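Talks and workshops - Home and Wardrobe
7 min read

Speaker notes, Ullthorpe library talk: looking after the clothes you've already got

Start once the kettle's off. Say hi, say thanks to Tirta Raju for booking the room and for lending me the clothes rail. Phones on silent, mine too.

Open with the green jumper story. I bought it in an op shop for 13 dollars, wore it every winter for years, then killed it in one go on a hot wash because I was in a hurry and on the phone to my sister. Hold up the jumper (it would fit a large teddy bear now). Pause for groans. That jumper is why I started reading labels, and I've been a bore about it ever since!

Washing. Most of us wash too often. Jeans can go for ages. Wool can go longer than you'd think if you air it overnight near an open window - I hang mine on the back of the laundry door. Shirts, socks, undies, gym gear, obviously wash those. Ask who sorts by colour and who just chucks it all in. I chuck it all in, apart from reds, and I'll own up to that.

Cold wash for nearly everything. Inside out for prints and dark denim. Do up zips, undo buttons. Half the powder the box tells you, unless you've got a tradie in the house. Skip fabric softener on towels, it leaves a coating and they stop soaking anything up.

Drying. Shade for darks, sun for whites. Peg shirts by the hem, never the shoulders, or you get those little ears. Knits go flat on a towel. Don't get stuck on dryers here, last time in Pelto I lost almost 17 minutes to one bloke and his heat pump model.

Pass round the mending tin. Needles, two threads (black and a mid grey, the grey blends with nearly anything), spare buttons, small scissors. Show the shank on a coat button: lay a matchstick across the top, sew over it, slide it out, wind the thread underneath. Let people have a go if we're on time.

Moths. Vacuum the bottom of the wardrobe, corners especially. Clean anything woolly before it's put away for the warm months. Cedar smells lovely but I wouldn't trust it with a good coat. A couple of days sealed in a bag in the freezer, then out to thaw, then back in again.

Next slide, hanging and folding.

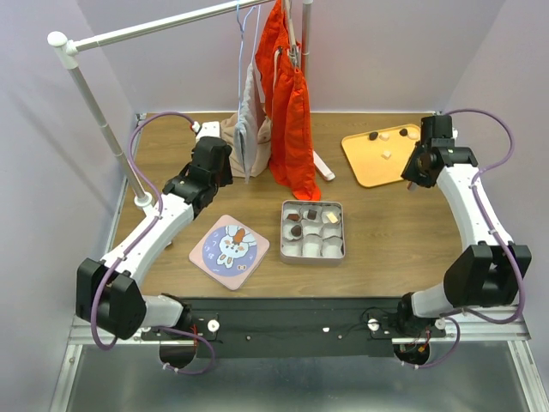

Should jumpers go on hangers?
Fold them, because the weight of the knit drags the shoulders out of shape, and keep hangers for shirts, jackets and anything that creases easily.

Wire hangers back to the dry cleaner, they'll usually take them. Wider ones for coats. Leave a bit of air between things on the rail if you can. My rail at home is a shocker so don't look at me.

Finish on the swap table, next one's in June. Bring it clean, take what you like. Handouts by the door, and stack the chairs please.

Get new talks by email. Enter your address to join our newsletter. Unsubscribe any time.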